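Visit to the Bridano test hall, April

Bridano opens its test hall to visitors one Sunday in spring, and we went to hear how the firm keeps to its own rules for small gripping arms. There were 6 of us in the group and the tour lasted 60 minutes.

The house rules are called Clerkura and hang by the door. Each arm has a marked area on the floor and visitors stay outside it. Speed is held down whenever the gate is open. Finger pads are checked before every shift and the check is signed for. A dropped part is left where it lies until the arm has been stopped.

We were shown the log for the arm known as Lü. It had 3,243 entries, each with a start time, an operator number and a reason for any stop. Our guide said the reasons used to be left blank quite often, and a shift can no longer be closed without one.

The handling tests use coloured block pieces. Grip force is set for each shape and may not be changed during a run.

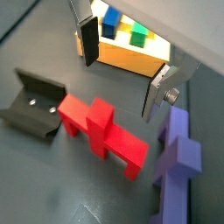
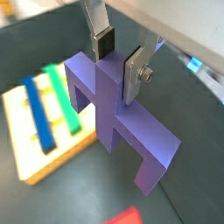 Block pieces at the Lü bench. The purple piece is between the finger pads in the second picture.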